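About Utard

Utard writes house rules for small shops that run small robots. We started with one bench and one arm, plus a binder labeled RULES that had a single page in it. The binder is fuller now. Deolinda Figueiredo, who founded the place, still reads every page before it goes in, and takes most of them back out.

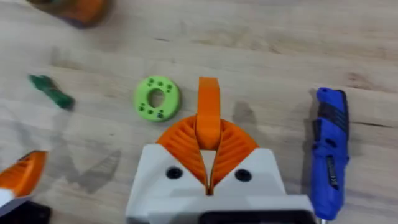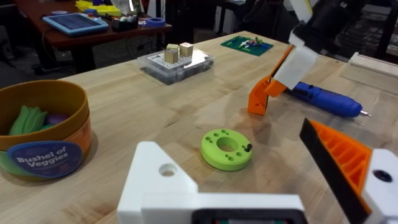 Bench work with printed fingers and the green ring.

Our standing rulebook, Trendel, has 54 rules. It once had 800, and we can report that people follow 54 much better. A rule stays if a new hire can read it aloud in one breath and somebody on the floor can check it without a laptop. "Use good judgment" was removed in October after two people used it in opposite directions.

A few that have lasted:

Say "moving" before the arm moves. Say it even if you're alone.
Know where the stop button is before you know anything else.
Check the finger screws at the start of a shift. Write down that you checked.
Hands stay out of the reach area while the power is on, including hands that are "just grabbing something."
A printed part that cracks gets a tag and a shelf. Glue is a conversation.

We also run Puvum, a one-day course for crews of 3 or more. It includes lunch and a written test, in that order, which we are told is cruel.

The log of near misses and plain old misses stands at 1,867 entries, most of them ours. Clients may read it on request. Bring coffee.

Page last revised Thu 27 February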